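Painted Furniture at Siltarent – Spring Gallery

April 5, 2025

These are the painted pieces on the ground floor at Siltarent this spring. The list was put together in March, when the last of the winter stock had gone out, and it covers bedroom and hallway furniture only. Kitchen pieces are on their own page. Sizes are in inches, width first. Prices are on the paper tags and are not repeated online, as they change when a piece is marked down.

Almost everything was bought at house sales within a day's drive. Repairs were done in the back shop before painting. Where a repair shows, the entry says so.

Pieces still waiting for a photo are listed with their notes and will be filled in as the pictures come.

Item 3 – Blanket chest

Pine, 42 by 18, painted slate blue on the outside and left bare inside. The hinges are new. The lid has a slight bow that can be felt but does not stop it from closing.

Item 7 – Pair of nightstands

One drawer each, painted the same soft gray. They came from the same house but are not an exact match: the one on the left is half an inch taller. Sold together.

Item 8 – Tall dresser

Five drawers, 34 by 19, in dark green with the old brass pulls put back on. The bottom drawer is stiff in damp weather. We planed the runners once and would sooner leave it there than take off more wood.

Item 11 – Hall bench

Seat lifts for storage. Repainted twice, the second time after the first color dried too yellow. There is a filled split along the back rail, four inches long, which shows in side light.

Item 12 – Washstand

Marble top with a chip at the rear left corner. The base is off-white with some of the older green coming through at the feet. The marble lifts off and should be carried separately, on edge.

Item 14 – Vanity with oval mirror
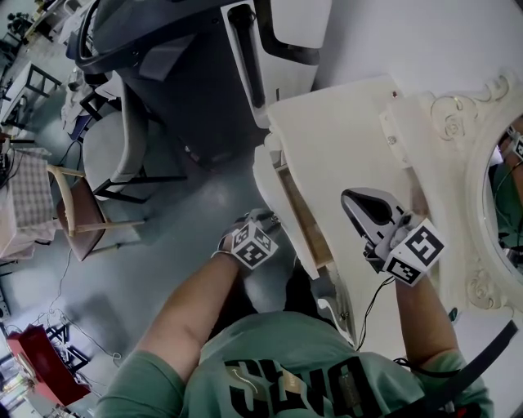 Su-chen Liu wrote in to ask whether the drawer on a vanity like this should be taken out before it is moved. She had moved one with the drawer taped shut, and the tape lifted a strip of paint off the front.

Taking the drawer out is the better way. Keep tape off painted surfaces altogether – even the low-tack kind can pull if it stays on overnight. Wrap the drawer in a towel and carry it by itself. If the mirror on your vanity comes off, take that off too and stand it upright in the car with a blanket on both sides.

The drawer on item 14 has a light wooden interior, and the mirror frame is carved with scrolls and rose-like shapes. Carving like this collects dust in the low spots. A dry, soft paintbrush gets it out. Spray cleaner tends to run down behind the roses and curls and leave a line when it dries, so put it on the cloth when you do the glass.

Item 15 – Wardrobe, single door

Painted cream, with a hanging rail and one shelf. It comes apart into six panels held with wedges. The wedges are numbered in pencil and need to go back in the same slots. Allow two people for putting it up.

Item 17 – Small writing table

Turned legs, one shallow drawer, top sanded back and waxed. The legs are painted a warm white. There is an ink stain near the front that did not come out with sanding and was left alone.

Holding and delivery

A piece can be held for 3 days with no deposit. After that it goes back on the floor. Delivery is free within the city limits on orders over $300, and a flat fee applies to everything else. Stairs are fine, but please measure the turn on the landing first. Call the shop with the item number and ask for Lorena Ibarra, who keeps the delivery book.

Touch-up paint is available for every piece on this page in small jars. Bring the item number, as there are several whites and they do not match each other.

Related pages

Painted Furniture – Kitchen Tables and Hutches
Mirrors and Frames, Winter Stock
How to Clean Carved Wood
Wax or Clear Coat? Notes from the Back Shop
The Inthanon Bedroom Set, Before and After
Replacing Drawer Runners
Delivery Areas and Fees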